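Catalogue > Maps and Facsimiles > Eighteenth Century > St. Lawrence Campaigns

Filed under: Teaching sets, Military history, New France

The St. Lawrence Campaigns, 1758–1760: Wall Map Set

Trordale Map Editions
Catalogue number 2051

This set traces the closing campaigns of the Seven Years' War in North America, from the British siege of Louisbourg to the capitulation of Montreal. It is intended for secondary schools, college history departments, museums and reading rooms. The set consists of four wall sheets, a printed commentary and a folder of loose study cards.

The maps were drawn under the direction of Bronisława Kwiatkowski. The commentary is by Benoît Roussel and was translated from the French by Odette Besson. Place names are given as they were used at the time, with the modern name in smaller type underneath where the two differ.
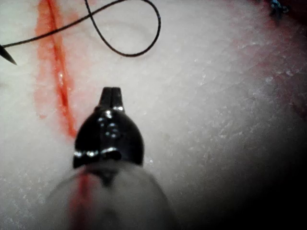

Contents of the set

Sheet 1 covers Louisbourg in 1758, with the harbour, the landing at Gabarus Bay and the siege lines. Sheet 2 shows the river approach to Quebec in 1759, including the Île d'Orléans, Pointe-Lévy and the Beauport shore. Sheet 3 is given over to the Plains of Abraham and, on the same base map, the battle of Sainte-Foy in the following spring. Teachers have often asked for the second battle to be given equal space. It was a French victory, and it is frequently left out of classroom material.

Sheet 4 follows the three British armies that converged on Montreal in 1760, by way of the St. Lawrence from Quebec, Lake Champlain and Lake Ontario.
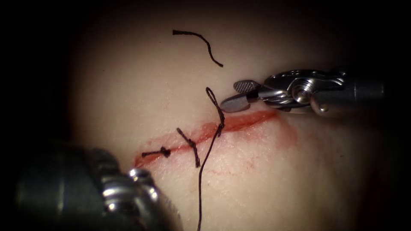 Instrument with open jaws at a practice pad

Troop positions are marked in two colours and remain legible when the sheets are photocopied in black and white. The positions of First Nations allies are marked separately and named by nation wherever the sources allow. Where a position is disputed, the symbol is left open and a note in the commentary gives the competing accounts.

Paper and finish

The sheets are printed on Rirow matte stock with a reinforced top edge. They are supplied rolled. A laminated version may be ordered for rooms where the maps will be handled daily, but it cannot be folded and is not suitable for map drawers.
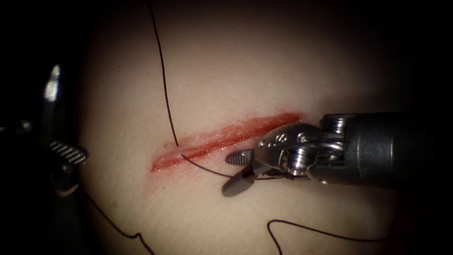
Incision in a practice pad, with two robot arms

The commentary is sewn, not glued, and will lie flat on a desk. It contains a chronology, a glossary of siege terms and a reading list in English and French. The study cards carry short extracts from letters and journals of the period, each with its source printed on the back.

Edition and availability

The present edition is limited to 2,000 sets, of which 500 are reserved for schools and public libraries. Reserved sets not claimed by 30th August will be released for general sale. Individual sheets are not sold separately, although owners of a set may order a replacement for a damaged sheet.

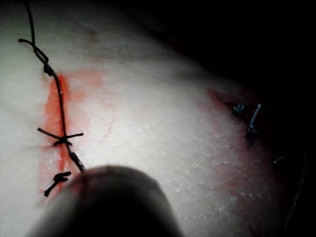 Ordering and enquiries

Institutional orders should be sent in writing to Ginette Pons, Orders Desk, with a purchase order number and a delivery address. Sets are dispatched in a rigid tube, and the commentary and cards are packed separately. Please report any damage in transit before the sheets are mounted.

Permission to reproduce the maps in a thesis, exhibition or publication should be requested from Maxence Sabatier. Classroom copying by the purchasing institution is permitted without further application.

A companion set on the Ohio Valley is planned for January.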